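Woven Baskets, Rectangular, Rounded Corners
Household and Institutional Supply, Taltano

Overview

The Taltano rectangular basket is a woven storage and serving basket intended for dining rooms, guest rooms, reception areas, libraries and offices. It is supplied to hotels, residential homes, schools and private households. The range has been part of our general catalog for 17 years, and the pattern of the weave has remained the same throughout that period, so that customers who add to an existing set will find that new pieces sit well beside older ones.

The basket is offered in natural finish only. No paint or stain is applied before dispatch. Because the material is a natural one, the color of individual strands varies from a pale straw to a deeper honey tone, and this variation should be expected within a single order. Customers who require a close color match across a large number of baskets are asked to state this when ordering, and pieces will be selected from one delivery where stock permits.

Construction

The floor and walls are woven as one continuous surface. The strands run along the length of the basket and bend upward where the floor meets the sides, which avoids a seam at the base and leaves no corner in which crumbs or dust can settle. Small, regular gaps between the strands allow air to pass through the contents. Bread, fruit, folded napkins and hand towels may therefore be kept in the basket for the usual serving or display period without a separate ventilated insert.

A thick braided rim finishes the top edge and gives the hand a comfortable place to hold. The rim follows the rounded corners without a break in the pattern. 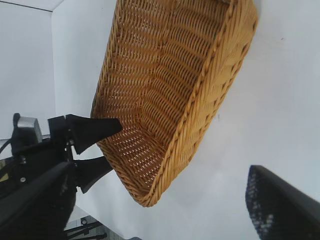
The basket has no handles. It should be lifted with both hands, one on each side, when it is full. Lifting a loaded basket by one side of the rim places strain on the weave at the opposite wall and will, over time, cause the basket to lose its shape. This form of damage is not covered by the replacement terms set out at the end of this page.

Sizes and Supply

The basket is available in small, medium and large. The small size is suited to cutlery, sachets and toiletries. The medium size is the most frequently ordered and is generally used for bread and fruit service. The large size is used for towels, magazines and mail.

Baskets are supplied singly or in nested sets of 3, one of each size. Nested sets are packed with a sheet of plain paper between the pieces, and the paper should be retained if the baskets are to be stored nested for a long period. Orders of up to 200 baskets are normally filled from the Udbridge warehouse. Orders of 300 or more are filled in a single consignment from our Ternano store and require the written agreement of the sales office before a delivery day is confirmed.

Fitted cotton liners are sold separately in white and unbleached cloth. Each liner is cut to one basket size and cannot be exchanged between sizes. Liners are recommended wherever unwrapped food is placed in the basket.

Care and Cleaning

Remove loose crumbs and dust with a soft, dry brush, working along the strands. The outside of the braided rim collects dust more readily than the walls and should be brushed at the same time.

Marks may be removed with a cloth wrung out in lukewarm water and a small amount of mild soap. Wipe again with a clean damp cloth and leave the basket upside down on a rack in an airy room until it is fully dry. Do not soak the basket, place it in a dishwasher, or dry it on a radiator. Bleach and solvent cleaners must not be used.

In heated rooms the strands may become brittle during the winter months. A light mist of clean water once a month, followed by drying in the open air, is sufficient to keep them supple. Baskets that have developed loose ends may be trimmed with small, sharp scissors. Loose ends should not be pulled, as this opens the weave on either side.

Storage

Store baskets upright in a dry cupboard, away from direct sunlight. Heavy objects should not be placed inside them or on top of them during storage. Sealed plastic bags are not suitable, as trapped moisture may lead to mildew. A basket that shows signs of mildew should be taken out of food service and cleaned separately from the others.

Limits of Use

The basket is not intended to hold liquids, wet laundry, garden waste or hot dishes taken directly from the oven. Potted plants may be placed in it only with a watertight saucer beneath the pot. It is not suitable as a bed for pets or as a step or seat.

Replacement Terms

A basket that arrives damaged will be replaced without charge if the sales office is notified before the basket has been put into use. The notice should include the order reference, the size of the basket and a short statement of the damage. Customers are asked to keep the original packing until the matter has been settled.

Small differences in the spacing of the strands, in the width of the braid and in the overall shape are a normal result of hand finishing and are not regarded as faults.

Liners may be returned if they are unwashed and in their original wrapping.

Ordering and Inquiries

Orders from institutions should be sent in writing to Anisa Mandagi, Contract Sales, at the Udbridge office. Single baskets and nested sets may also be purchased from the Pangaribuan showroom, where all three sizes are on display. The showroom closes at noon on Friday.

Questions concerning cleaning, liners or the repair of older baskets should be directed to Cempaka Krishnan, Product Care. Please note that the warehouse does not dispatch nested sets during the August stock check. Orders for nested sets received in that month are held and sent in the order in which they arrived.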